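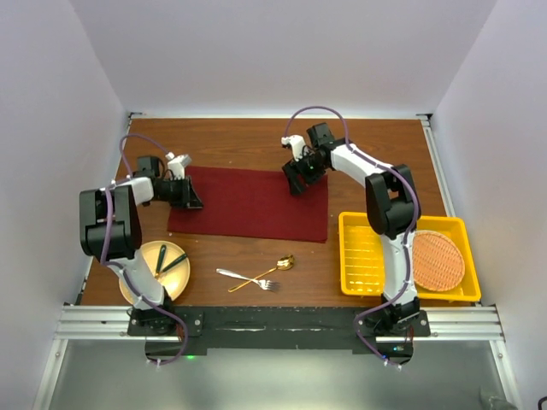

Three weeks in with the Gratix parallel grippers and I think I'm ready to say something useful about them. I bought the pair from Tromton to replace my old Prurora ones, mostly for table setting (fork, spoon, plate, placemat, over and over until I see cutlery in my sleep).

First, the good stuff. They close gently! The Pruroras used to snap shut like a mousetrap, and thin handles would spin right out of the fingers. With the Gratix I can pinch a spoon handle lying flat on the wood and it mostly stays put. Crossed cutlery is still a pain, and I get maybe one clean pick in three.

Cloth is where they really won me over. Grabbing the corner of a placemat went from hopeless to boring in one Saturday.

Now the gripes. The wrist camera mount uses teeny screws that work loose, so check them every 200 cycles or so. The manual says the finger pads are good for up to 2000 grips, and mine looked tired well before that. Also, the purple cables are stiff and need a big loop at the wrist, so leave plenty of slack.

Would I buy them again? Yes, but I'd order spare pads with them. Shipping took forever.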